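Folding, Plus the Usual Complaints About the Closet

September 3, 2020

I spent most of August not folding anything. Clean clothes came out of the dryer, went into the blue Kaijage basket, and stayed there until somebody needed them. By last weekend the basket was full and so was the chair next to it, and I decided to work out a way of folding that I would keep up after the first week.

My old way was to fold each shirt in thirds, then in half, and put it on a pile in the closet. It looks fine on the day. The trouble is the piles. Mine get to 9 shirts or so and lean, and then I pull one from the bottom and have to start over. The closet shelf is 29 inches wide and deep enough to lose things at the back, so tall piles were never going to work there.

What I do now is make low stacks, three pieces at most, with the dark one on the bottom and the lightest on top. It sounds fussy but it takes no extra time once the clothes are sorted by color. I lay the next piece out flat beside the stack, smooth it with the side of my hand, and only then start folding. Trying to fold something while it's still bunched up is where I went wrong for years. The sleeves or legs end up inside somewhere and you get a lump.

Tan on top of red, with black underneath, and then the tan piece on its own: 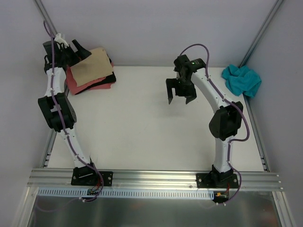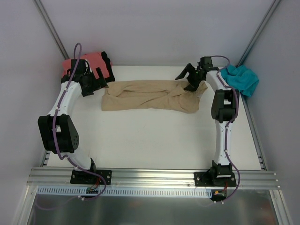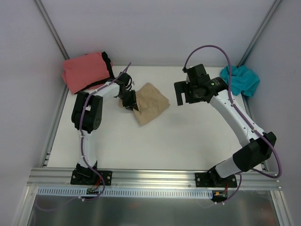
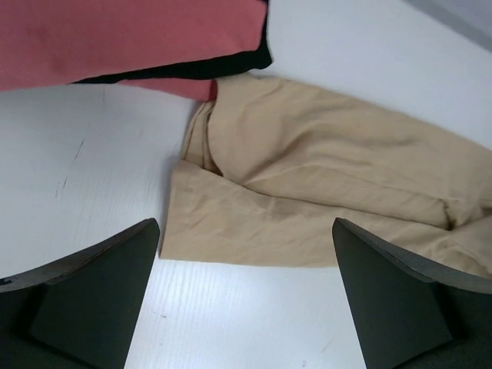

Pants are still the part I like least. I match the legs first, then bring the waistband down to the hems, then fold once more. If the fabric is thin cotton it slides around and I usually have to do it twice. Heavier pants hold the fold better, and jeans I have stopped folding at all – they go on hooks behind the door.

A flat, hard surface makes more difference than I expected. I used to fold on the bed, and the bed gives under your hands, so nothing gets a proper edge. Any table will do if it's clean and comes up to your waist.

Shabani Kashindye wrote to me after the post on linen storage and asked about drawer dividers. I bought the Sultier ones, the plain set, and they are all right. They hold socks and T-shirts upright. They don't hold sweaters, which push them over. I also tried a Lalik folding board and gave it away after two loads. It makes every shirt the same size, but it's one more thing to store and I was slower with it than without.

The sweaters are going up to the top shelf next, in the two flat boxes from the hall. I want to wash them all before that, and the wool ones have to dry flat, so it will take a few days with the one rack I have. The towels I haven't decided on yet. They are in the bathroom cabinet, rolled, and the door doesn't quite close.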